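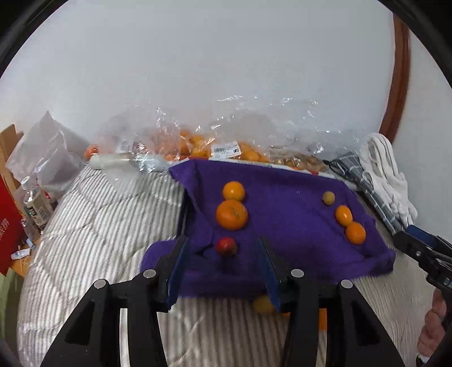 *Slide 1. Mandarins on the purple towel, filmed from the hand-held gripper.*

**Leave this up while people sit down. Don't start talking over the door noise.**

Hi everybody, thanks for coming on a Friday afternoon, I know what that costs. I'm Raíssa Andrade, I work on the demonstration side at Bemska, and for the next while I want to talk about teaching by hand. I mean that pretty literally: a person picks up a gripper, does the chore, and we keep what the gripper saw and how it moved.

So, fruit on a bed! I love this slide. It's a bedroom, there's a striped comforter, there's a big plastic bag of mandarins back against the wall. When I tell people I work in robotics they picture a white lab with tape on the floor. A lot of my working life looks like this.

(Point at the two blue-padded fingers.) These are the fingers you'll be looking between for most of the talk. Get used to the view. And over on the right there's a second gripper coming in, with a bit of somebody's hand down in the corner. Two tools, two hands. I'll come back to that.

**Next slide: the two ways**

OK, the quick version for anyone who wandered in from the Amix session.

- Remote control: person sits at a leader arm or a headset, robot copies.
- By hand: person holds the gripper itself and goes wherever they like.

We did remote control for a long time on the project we called Wudberg. We got 41 good demonstrations out of our first full week. 41! I was so proud of that number and then I did the math on how many we needed and went for a walk.

The trouble was mostly me, to be fair. I'm slow on a leader arm. You can't feel the fruit. You squeeze, you look, you squeeze a bit more, you look again, and the demo ends up full of these little hesitations. Then you train on it and the robot hesitates too, in the same spots, like a kid picking up your accent. (Play the Wudberg clip here, 4 seconds, let it loop twice. People usually laugh at the second pause. Wait for it.)

With the gripper in your hand you just go. By the end of October we had 735 demonstrations for the fruit task and I still had feeling in my shoulders.

**Next slide: why soft stuff**

Go back to the opening slide for this if there's time, it's easier to point.

Look at the towel. It's lying unevenly, and the front edge hangs down right by where the fingers are. One of the fruits is under that edge, on the comforter, partly behind the base of the right finger. If you were standing there you'd just lean over. From the gripper's view you've got to move the tool to find out what's there, and *that* movement is a thing worth teaching. I really want people to take this one home. Looking is part of the demo. If the person holding the tool already knows where everything is, they go straight to it, and the robot never learns to look.

So I tell people: if you'd need to look, look. With the gripper. Don't peek over the top of it.

Then there's the mix of sizes. Mandarins, mostly, some bigger than others, plus a small red one and a small pale yellowish-green one. A couple of them are touching, and touching fruit is where our early policies fell apart. They'd aim for the middle of the pair. Every time. (Do the hand gesture, both palms around nothing.)

**Next slide: two grippers**

This is the part I got wrong for months, so be generous with it.

I used to let people demonstrate with both hands from day one, because that's how you'd do it at home, right? But what you get is one busy hand and one hand just sort of hovering. And the hovering hand gets learned as well! We had a left arm that would drift up and wait, very politely, for the entire task.

What we do now:

1. One hand first, whole task, until it's boring.
2. Then both, and the second hand needs a job you can say out loud. "Hold the towel." "Steady the bag."
3. If you can't say the job, park the hand.

Ismail, our labeling tool, lets you mark a parked hand so training ignores it. Mention that the marking is still manual. Somebody will ask. Yes, it's tedious. Yes, we're working on it.

**Next slide: what I'd do with a small budget**

Keep this loose, don't read it.

- Spend the money on more rooms before more hours in the same room. 400 demos on one bed taught us a lot about one bed.
- Leave the clutter. There's a water bottle and a cardboard box on that opening slide and I wouldn't move either of them.
- Throw out fewer failures. A drop followed by a calm second try is gold. A drop followed by swearing and yanking, OK, bin that one.
- Swap the person holding the tool. Left-handers especially, we were short of them and it showed.

**Questions**

Likely ones: does it transfer to a real arm (yes if the fingers match, badly if they don't, tell the story about the wrong pads), how long does training a new person take (an afternoon), can I try it (yes! the grippers are in the blue case, come up front after).

Remember to unplug the clicker receiver and give it back to the front desk.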